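Gripper Afternoons: A Small Gallery from the Snack Table

Welcome, and thank you for stopping by the gallery page! For most of June we have been trying out hand-held grippers side by side, and since so many of you wrote in to ask what the testing looks like in practice, Noel Dela Peña talked me into putting a page together. I should say up front that we do our comparing on a household table with household things, because that is where the people who ask us for advice want to use these tools, and because (I'll admit it) a table with food on it makes for a cheerful afternoon.

The two finger styles we went back and forth on longest were the soft rubber pads and the hard ribbed tips we had been using at Murnura since last year. The ribbed tips are wonderful on boxes and jar lids, and I still reach for them when there is something heavy to shift. Thin packets are another story. A sachet has almost nothing to hold on to, it slides, it folds over on itself, and if you squeeze too hard you get powder everywhere and have to stop and find the little vacuum.

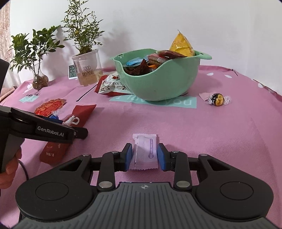
Blue rubber pads on a small white-and-lilac sachet, with the snack bowl waiting its turn and a second gripper coming in from the left.

Noel likes to work with a gripper in each hand, which I found terribly awkward for the first couple of sessions and now wouldn't give up. One holds the bowl steady or nudges a bag out of the way, and the other goes in for the pick. You do have to mind the cables! We tried routing them over the shoulder and then back down under the wrist, and under the wrist won, mostly on comfort.

As for numbers, we logged 700 picks over the month, split evenly between the two finger styles, and I wrote down every drop in a notebook that is now rather sticky. On the flat packets the ribbed tips dropped 47 and the rubber pads dropped 26. Twisted wrappers came out nearly even, and I would like to repeat those with a fresh set of pads before I say anything firmer, as ours had picked up a good deal of dust by then.

Next up is the Fahy controller, which Noel has been wanting to set against our old Jindinetti one, and after that the wide-angle camera mount from Darnusico if the bracket ever arrives. More pictures when we get there.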